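Skeltia learns to mistrust its own eyes

Group news, from the manipulation bench

If you walked past the Stestmont office on Monday afternoon and heard cheering, that was us, and we're only slightly sorry. Skeltia, the simulated pick-and-place project that Tsion Abera and Babar Virk have been nursing along since the spring, has its first proper result, and it's a lovely one.

Some background for those of you on the walking and mapping side of the group. The task is as plain as we could make it: small coloured cubes, flat green pads, one arm, and an instruction to put a given cube on a given pad. Everything happens in a rendered lab, so we can run it all night without wearing out a single motor. The policy sees only what its cameras see. It gets no cube positions from the simulator and no map of the table, which makes life much harder for it and much more interesting for us.

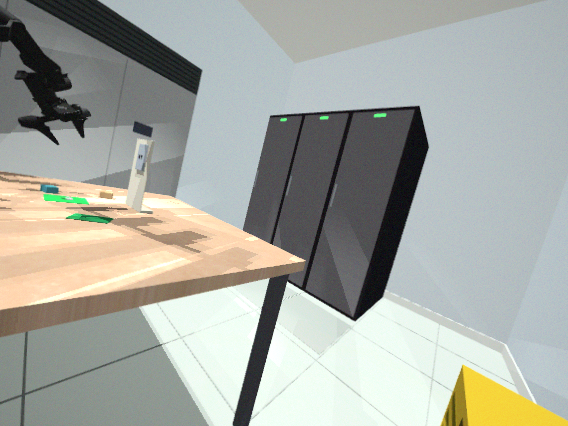

The trouble with our earlier policies was that they learned the room along with the task. Train one with the same table, the same floor and the same lamp every time and it does beautifully, right up to the moment you change the table top. Then it reaches with complete confidence for a bit of wood grain. Tetsuya Yoshida spent most of last winter showing that you can get round some of this by changing the surfaces and lights at random during training (a well-known trick, and still a good one), but his runs kept hitting the same wall. Random changes are mostly easy changes. The policy saw thousands of tables it could already cope with and hardly any that would teach it something.

Drirness, which is the name of the new method and please don't ask Babar where it came from, picks the changes on purpose. After each block of training the policy is tested on a batch of fresh rooms, and we measure how much its chosen grasp point moves when only the look of the room is altered. Cube in the same place, pad in the same place, different table and lamp. If the grasp point wanders, that room goes back into the pile and more like it are made. If it stays put, the room is dropped. The whole thing adds 4 settings to the training script and Kwan-ho Leung has already talked Tsion into removing two of them.

What makes us so happy is how little data it needed. The new policy was trained on 2,550 demonstrations, all of them made in simulation, and it matches Tetsuya's best random-change policy, which used 13 times as many. We repeated the training from scratch with two different starting seeds to be sure we weren't fooling ourselves, and both came out the same way. Yi-chun Wei then ran the comparison again on her own machine from a clean copy of the code, and found one bug in the logging and none in the result. Thank you, Yi-chun!
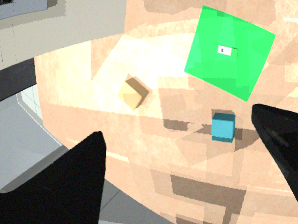 The rooms that the method keeps choosing have been an education in themselves. We had expected it to go for dim light and busy backgrounds, and it does like a busy background, but what it really hunts for is weak contrast between a cube and whatever is under it. A pale yellow cube in a washed-out patch of light on a peach and tan table is just the kind of thing it loves, with soft edges and colours close to the surface all round it, while the blue cube on the same table stands out crisply against the brown. Shadows come second on its list. A dark shadow next to a cube can pull the grasp point sideways, and the early policies were terrible for this, closing the fingers neatly on nothing at all.

There is plenty left to do. The scoring step is slow, and at the moment we spend nearly as long choosing rooms as training in them. Kwan-ho thinks most of the scoring can be done on small, coarse renders and has a branch half written. We also don't know yet how well any of this carries over to a real arm. The Nakamura bench is booked for us in May and Tsion is already making lists of awful tablecloths to bring in, so if you own one with a really unhelpful pattern, she would like to borrow it.

Babar will give a longer talk at the next group lunch, with the failed runs included, because some of them are very funny. The training script and the room generator are in the shared Skeltia folder now. Please try to break them, and send anything odd you find to Tsion.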